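Sidewalk Patio Permits: Progress Report to the Town Manager
September 19, 2019
By Nosipho Nkosi, Licensing

Council asked in April for a single permit covering restaurant seating on town sidewalks. The draft bylaw is with legal and we expect comments back shortly. Until it passes, the old encroachment licence still applies.

Stimcombe finished the sidewalk width survey along Drurnach Street and Imomholm Avenue, 848 metres in total. Most of it leaves enough clear path for a single row of tables. The block beside the Hoxha bakery doesn't, and we've left it out of the draft map.

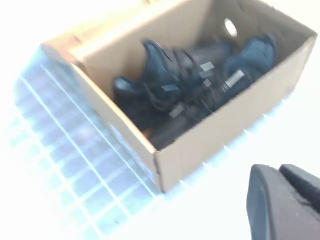 We mailed 342 notices to owners and tenants and got 222 replies. Noise after 10 p.m. was the main complaint, followed by garbage pickup. The draft now sets a 10 p.m. closing for patios next to homes.

Spending to date is $1,763, all of it printing and postage. The survey will be invoiced next quarter.

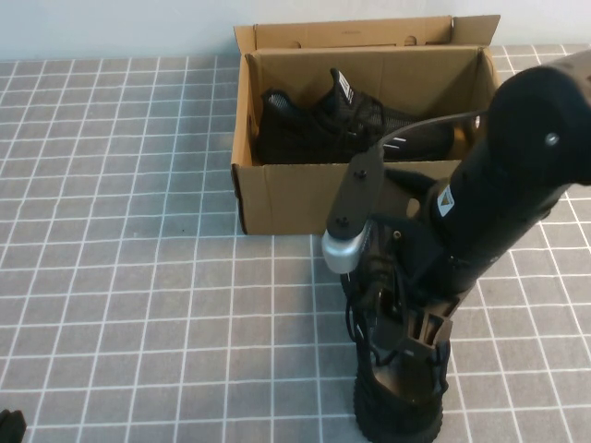
Still to do

Nobuhle Mofokeng is working out the fee schedule with finance. Public works wants the furniture off the sidewalk before the first plowing, and we need a firm date from them.
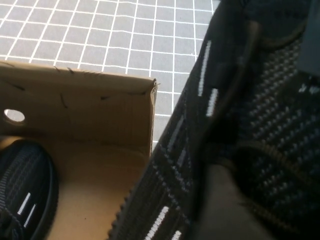
Will existing licence holders have to reapply?

They keep their current licence until it expires, then apply under the new bylaw.

Comments (3)

curbside_dan: 10 p.m. is too early in summer.

Maureen T.: Please keep the corner by the library clear. My walker barely fits past the sandwich boards now.

gl44: What's the fee going to be?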